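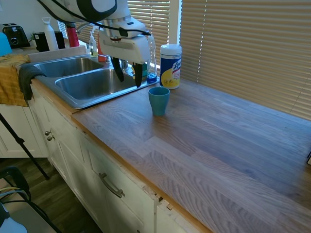

*A double-basin kitchen sink set into a wood-patterned countertop, with a teal cup and a container of Lysol wipes on the counter beside it.*

# Double-basin sink

A **double-basin sink** (also called a double sink, a two-bowl sink, or in my mother's house just "both sides") is a kitchen sink with two bowls set next to each other and usually sharing one faucet. I've washed dishes in one for most of my life, so I volunteered to write this entry for our household wiki, and Amber Brouwer has kindly gone through it and taken out most of my complaining.

## Layout

The two bowls can match, or one can be larger than the other. I've always called the larger one the wash side and the smaller one the rinse side, but plenty of people do it the other way around, and Lwazi Sithole uses his smaller bowl only for vegetables! The wall between them is the **divider**. A full-height divider comes up nearly to the rim, and a low divider stops partway, so a long pan handle can rest across it.

Stainless steel is the material I see most. It shrugs off hot pans and it's light to install, though a thin one can be noisy when you drop a fork in. A brushed finish hides fine scratches much better than a polished one — I've owned both and would never go back to polished. Rounded corners inside the bowl are easier to wipe than square ones, where crumbs like to settle.

## The faucet

One spout normally serves both bowls, so it has to swivel and it has to be long enough. Before you buy, check the reach against the far corner of the bigger bowl. I skipped that step once and spent two years tipping soup pots sideways to rinse them.

## The back ledge

The strip behind the bowls is where soap lives. In the photo there's a clear pump bottle back there, with yellowish liquid low in it, and an orange-red bottle next to it. Pump bottles are handy with messy hands, but they leave a ring on steel, so lift them when you wipe.

Dishcloths are a matter of taste. Hanging one over the front corner of the sink, like the dark gray one here, keeps it within reach and lets some air get at it. Mbali Nel prefers a hook inside the cabinet door (we've agreed to disagree).

## The counter beside it

Most people leave one side of the sink fairly clear for drying or for stacking dirty plates. Wood-patterned counters look lovely and warm, and the busy grain is very forgiving of coffee drips, maybe too forgiving, because you stop noticing them. Wipe along the edge of the sink after each wash so water doesn't sit in the seam.

## Double or single?

A single large bowl wins for roasting pans and oven racks. A double wins if you wash by hand, or if two people share the kitchen and one of them soaks things overnight. I soak things overnight.

## See also

- Drainboard
- Sink strainer
- Dish rack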